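Branholm small firms get a marketing desk of their own

April 14, 2018 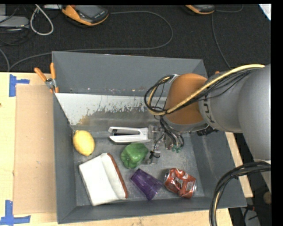
A yellow lemon among the objects in a large gray bin.

Small businesses in Branholm will soon be able to sit down with an experienced marketer for the price of a sandwich and a coffee. The Mivness Marketing Desk opens its doors in June, and judging by the number of emails already in the inbox, it can't come soon enough!

The idea is a simple one. Plenty of firms in the town are too big to leave the marketing to whoever has a spare hour, but too small to take on a manager full time. The desk will give them somewhere to go in between. You book a slot, bring your leaflets, your website, your half-finished newsletter or just a list of worries, and spend 90 minutes working through them with a freelance marketer who has done it all before. Each session costs £5, and the rest is being met by Mivness, the business network which has run the monthly breakfasts at Gallagher House for the past few years.

A total of 11 freelancers have signed up to take turns on the desk. Between them they cover copywriting, design, print buying, email, social media, events and local press, and there is one who does nothing but signs and vehicle lettering, which will please the trades no end. They all live or work within a short drive of Branholm and most of them have been regulars at the breakfasts, so there will be some familiar faces.

The desk grew out of a survey that Mivness sent round its members last winter. It went to 135 firms, and the reply that came back again and again was that people wanted to talk to a person. They had watched the videos and downloaded the guides. Several had paid for a new website and then had no idea what to put on it. One bakery wrote a whole extra page about trying to get its opening hours corrected on three different directories, and that page was read out at the next breakfast to a good deal of sympathetic groaning.

So the sessions will be practical. If your leaflet needs rewriting, you will rewrite it there and then. If you want to plan a summer offer, you'll go home with dates, a rough budget and the first email drafted. There is a big table, a decent printer, a screen for looking at websites together and a wall that takes sticky notes (a trial run in the winter used up the entire supply before lunch).

The room itself is on the first floor of Gallagher House, above the post room, and has a lift. Pramar, the print shop on the ground floor, has offered to run off short proofs for anyone using the desk, so you can see how your flyer looks on real paper before you order a boxful. That alone could save a few red faces. Anyone who has ever opened a delivery and spotted the wrong phone number will know the feeling.

Slots will be open to any business with a Branholm address, whether or not it belongs to the network. Sole traders are very welcome, and so are market stalls, charities with a shop and people who are still at the planning stage. You don't need a logo or even a name yet. Firms can book up to three sessions in the first season, and it's fine to bring a colleague or business partner along. If you would like to see the same freelancer each time, say so when you book and Mivness will do its best to match you up.

There will be group mornings too. The first covers writing about your own business, a job that even very confident people seem to dread, and the second is all about photographs for websites and social media, using nothing fancier than a phone. A third on working with local papers and radio is being planned for later in the summer. These are free to anyone who has already had a session at the desk, with a small charge for everyone else, and tea is included.

It is lovely to see something like this coming together in the town. Branholm has always had plenty of good little firms, and a fair few of them are far better at what they do than their adverts would suggest. A bit of time with somebody who knows how to put it into words could make a real difference - and it should be good fun as well.

Booking opens in May through the Mivness website, with a paper diary at the Pramar counter for anybody who prefers to do it in person. The early slots are expected to go quickly, so have a think now about what you'd like to bring. Past adverts are useful, even the ones you would prefer to forget, and so is any feedback you have had from customers. If you send your website address ahead of the session, the freelancer will have a look through it first.

Freelancers who would like to join the rota can get in touch as well. Mivness is especially keen to hear from anyone with experience of online shops or of marketing for farms and food producers, as both came up a lot in the survey and are a little thin on the ground so far.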